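Reading time: 3 min
Filed under: Home & Garden > Laundry & Clothing Care
Print this page | E-mail this page

Dark knits coming out of the wash with lint and a gray cast

Ruoxi Guo

I have a mix of dark clothes, mostly black and navy knits plus a few ribbed cotton tops, and over the last few months they have all started to look dusty. The lint is the fine kind that sits down in the ribs, so a roller gets some of it and leaves the rest. Two of the navy ones also have a dull gray look that doesn't brush off at all.

I wash on cold, normal cycle, with a liquid detergent from Dellix. I fill the cap to the second line. The machine is a front loader and came with the apartment. Until July I used the laundromat on Ilau Street and never had this problem, but I was also washing smaller loads there.

Light and dark things go in together if they are old enough that the dye won't run. That includes a couple of pairs of khakis and, I'll admit, sometimes a bath towel. The dryer is a shared one in the basement and I clean the screen before I use it.

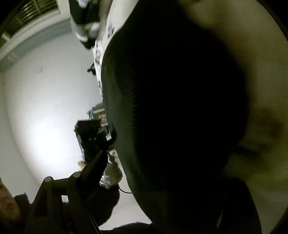
Phúc Khúc asked whether the gray patches feel stiff when the fabric is dry, and whether there is a softener drawer that ever gets used.

They do feel a little stiff, mostly at the hem and under the arms. I don't use softener, but the drawer had some old blue stuff in it when I moved in, and I only rinsed it out with a cup of water. I would like to know if this can be fixed or if I should stop wasting time on the two navy ones.

Phúc Khúc

Stiff and gray together usually means detergent that didn't rinse out. Dirt and lint stick to it and each wash adds a bit more. I would deal with that first and the lint second.

Take the drawer all the way out. On most front loaders there is a tab you push down at the back. Wash it in the sink with hot water and an old toothbrush, and wipe the slot it slides into. Then run the machine empty on the hottest setting with no detergent. If you see suds through the door on an empty cycle, run it again.

For the clothes, do a cold wash with no detergent and choose the extra rinse. I did this with a black cardigan and needed two rounds before the water looked clear. Leave plenty of room in the drum. After that go down to the first line on the cap, or lower if your water is soft. Check the care labels, of course, and if any of these are wool use the wool cycle.

Turn everything inside out and button or zip whatever has buttons or zips. This won't bring back dye that is already gone — if the fabric is pale where it rubs, at the cuffs for instance, that is wear and no amount of rinsing will change it.

Zhenhua Lu

it's the towel. stop washing the towel with them

Hongmei Long

I agree with both answers above, with a few additions.

Towels and fleece shed the most and ribbed knits hold on to it. Khakis are less of a problem for lint, but they are heavier and they rub against the knits, which roughs up the surface. I wash mine separately for that reason.

Check the pump filter too. It is behind the small door at the bottom front of the machine. Put a shallow pan under it before you unscrew the cap. In a rental it may not have been opened in years. Mine had 18 bobby pins and a wad of felt in it, and the clothes rinsed better afterward.

For lint that is already down in the ribs, a damp rubber glove works better than a roller. Stroke in one direction, along the ribs. Or put the dry garment in the dryer on no heat for eight minutes, by itself.

I hang my dark knits over a rack to dry now. It takes almost 20 hours in winter.

Tags: lint, dark clothes, front loader, detergent buildup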